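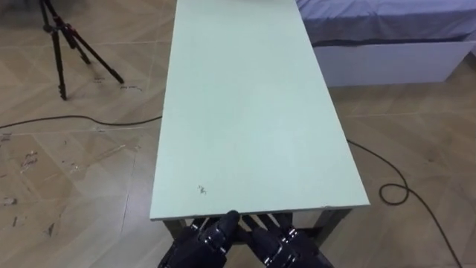 Ticket 643 – Replacement tables for Sulasow lift trials
Opened: October 2, 2023
Status: waiting on quote

Need a decision on tables before the next budget round. The current top is mint green with a small chip in the front edge, and the hands work right at that edge. Khalaf quoted $207 per table. Sterkura wants $1520 for one with a moulded edge.

Update 1: Asked Khalaf whether the top can be ordered without the frame. No reply yet.

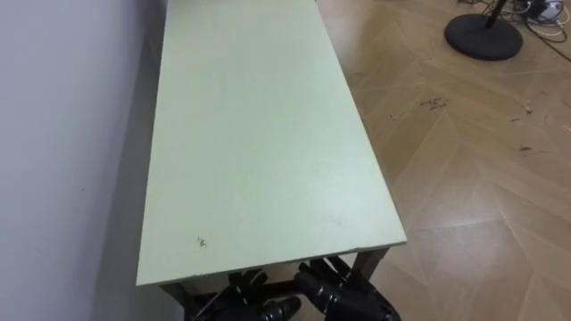 Front edge, wear towards the right corner.

Update 2: Zedik can fit new edging to the old top, but not before April. Too late for us. The equipment line has $1000 left, so Sterkura is out unless we move money from spares – not keen on that.
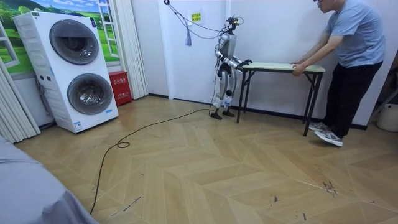 Two from Khalaf would leave enough for cable covers as well. Will raise the order once freight is confirmed. Leave ticket open.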